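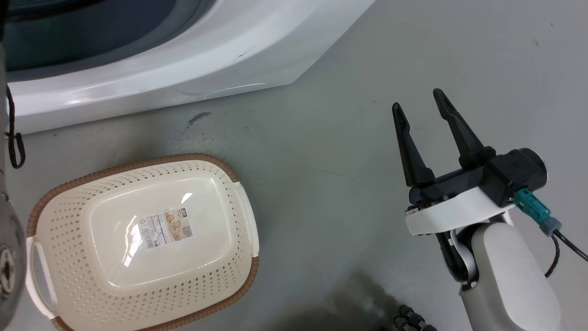

The Arley tarot deck is a reprint of an eighteenth-century pattern used for the trick-taking game, well before fortune tellers took an interest in it. I bought mine from Protusance in April, mostly to have something period to play with at events. The box holds the full 78 cards and a folded rule sheet. We tend to play wherever there's a flat surface, so I care about how the stock holds up.

It holds up fairly well. The cards are uncoated on the face and lightly waxed on the back, and they slide better than I expected. After 100 or so deals the corners have gone soft and one trump has a crease, but none of them can be picked out from the back. Square corners would have been more accurate for the period. These are slightly rounded.

Colour is the weak point. The red is closer to orange, and in candlelight the cups and coins are hard to tell apart. The Nesen deck does this better, though it costs more and the cards are too wide for small hands.

The rule sheet covers play for 4 in partnership and leaves out the bidding. I use the Väisänen booklet for that, sold separately.

The print run was 2,000 and Protusance still had stock last Saturday. I'd buy it again for play. For display, get the Nesen.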